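Hand-held gripper with wide-angle camera: finger choice for folding clothes on a patterned bed

Posted by Rodrigo Torres
Birkstead Manipulation Help, Grippers and Cameras

I'm comparing two sets of fingers on a hand-held parallel gripper, to be used for recording garment handling before we move the same fingers to an arm. The first set is the yellow wedge type with elongated cut-outs. The second is a solid flat pair from Prikasa, same mounting, no cut-outs. The task is picking up a garment lying on a made bed, shifting it and folding it. Clothes are a mix of knits and thin woven pieces, several of them black.

So far I have 567 episodes with the wedge set and far fewer with the flat set, so I don't want to quote success rates yet. My problem is with the video. The sheet has wide bands of red, turquoise, pink and yellow with cartoon monkey faces all over it, and the fingers are yellow as well. The segmentation step (Broris, default settings) sometimes joins a finger to a pale yellow band of the sheet. It does this most when the fingers are open and low over the bed. View from the tool with the wedge set fitted:
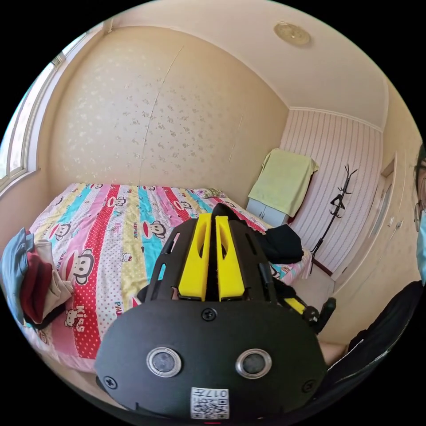 Aurora Paiva wrote that the finger colour should be left alone until the exposure was fixed, and asked whether auto exposure was on. It is. I've since locked it for one batch and the joined masks got fewer but did not go away.

What I'd like to know:

Is it worth reprinting the fingers in another colour, or should I mask them with a fixed template? They only move along one axis relative to the camera.

Has anyone compared fingers with and without cut-outs on thin cloth? Mine seem to drag the layer underneath when closing, and I can't tell if that is the shape or my angle of approach.

Please don't suggest a plain sheet. The bedding is varied on purpose.

Aurora Paiva

Template masking, yes. The fingers stay in the same part of the view and only the opening changes, so you need a mask per opening width. I use 25 steps between closed and fully open and pick the nearest one from the width reading. It takes an afternoon to set up. Redo it whenever the plate comes off, as the screws don't bring it back to quite the same spot.

Don't change the colour yet. If you reprint in green or blue you will hit the same trouble on some other sheet, and your earlier episodes won't match the new ones. Black would be worse with the black garments you mention. The finger edge would be hard to find in exactly the part of the video you care about.

On exposure: lock it for each session and white balance too. A bright window on one side of the room will pull the auto setting about as you turn the tool. Check the reading again when you turn toward the wall.

For the dragging, look at the approach before you blame the cut-outs. With a long narrow piece such as a sleeve or a trouser leg, line the fingers up so the cloth runs down between them, and close across it. Coming in flat along the bed scrapes the sheet with both tips.

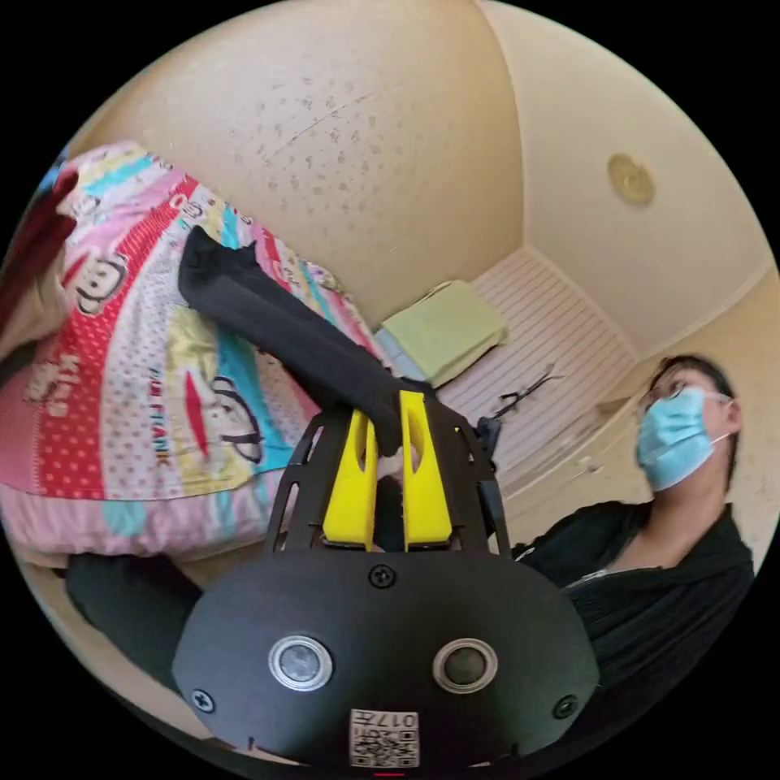 Black garment running between the fingers, wedge set.

I ran 3 heights above the mattress with my own fingers and the lowest was the worst for picking up the bottom layer. Mattresses give, so a height measured on a table won't carry over.

kiss_the_gripper

had the same thing, reprinted mine in grey and it was fine. didn't need masks

Rodrigo Torres

Thanks Aurora. I'll build the width masks and leave the colour as it is. The grey option is noted, but I'd have to redo the whole wedge batch for it. One more point for anyone searching later: the width reading lags the video by 3 samples on my controller, so the nearest mask is wrong while the fingers are moving unless you shift it first. I'll post the flat set when there are enough episodes to compare.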